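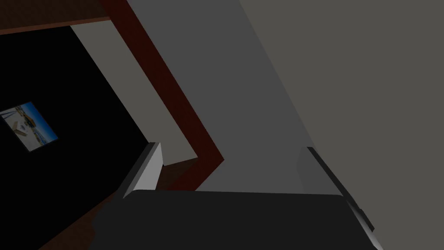

Maxence Masson sostiene que un simulador de viviendas solo se paga solo si ahorra horas de robot real, y que lo demás es decorado. Me lo escribió en julio, cuando le conté que iba a ver Tremia en las oficinas de Etwood en Villanueva, y con esa idea entré en la demostración.

Etwood ocupa la segunda planta de un edificio junto a la estación. Hay que registrarse abajo y esperar a que bajen a buscarte. Éramos pocos: dos personas de Admont, que ya tienen contratada la versión anterior, una profesora de formación profesional y yo. Empezamos a las diez.

Tremia se vende como servicio. El cliente elige viviendas de un catálogo de 200, carga su robot o uno de los que vienen incluidos y lanza las pruebas en los servidores de la empresa. La sesión de la mañana se hizo con un robot de dos brazos con pinzas y una sola tarea, cruzar la puerta de un baño. Pregunté por qué una puerta. La respuesta fue que es donde más consultas reciben: el cuerpo es ancho, los brazos van por delante y el marco deja poco margen.

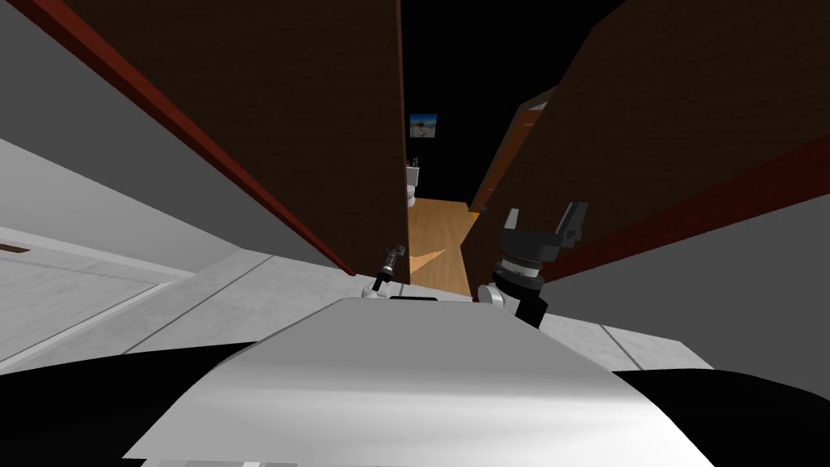
Tremia, vista desde el robot: las dos pinzas delante del paso y el inodoro al fondo.

El manejo es sencillo. A la izquierda de la pantalla está la lista de episodios y a la derecha, la cámara elegida. Se puede cambiar de la cámara del cuerpo a la de la pinza con una tecla. La de la pinza me costó más de leer, porque los planos de la pared salen muy lisos y faltan referencias. La del cuerpo da más contexto: se distinguen las juntas del suelo de baldosa, la veta de la madera y hasta el tirador de la puerta.

La luz me convenció menos. El interior del baño se queda casi negro y el suelo, en cambio, recibe una mancha muy clara. En Etwood dicen que la iluminación se puede ajustar por habitación, pero ese menú no lo vimos.

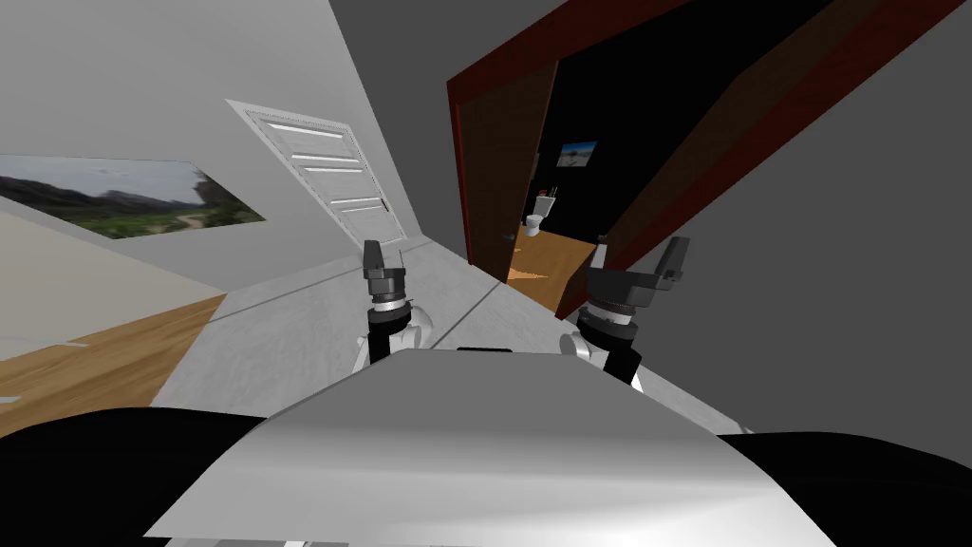 Precio y condiciones

La licencia anual cuesta 3000 euros e incluye 20 usuarios. El alta de un robot propio se cobra aparte, según el modelo, y no quisieron dar una cifra delante de todos. Los de Admont comentaron que la suya tardó más de lo previsto por un problema con los archivos de las articulaciones.

Después nos dejaron los mandos durante 40 minutos. Repetí la entrada al baño con distintas posiciones de partida y el programa no se cerró ninguna vez. Mover los dos brazos a la vez con el mando pide práctica. 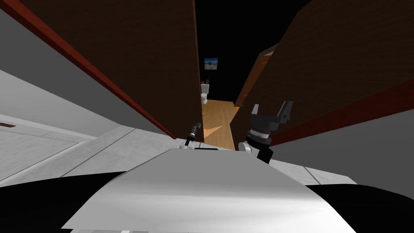 Cómo llegar y pedir visita

Las demostraciones se solicitan por correo y son gratuitas. Desde la estación se va a pie; el aparcamiento del edificio es solo para empleados. Conviene llevar el modelo del robot en un disco, porque la red de invitados iba lenta.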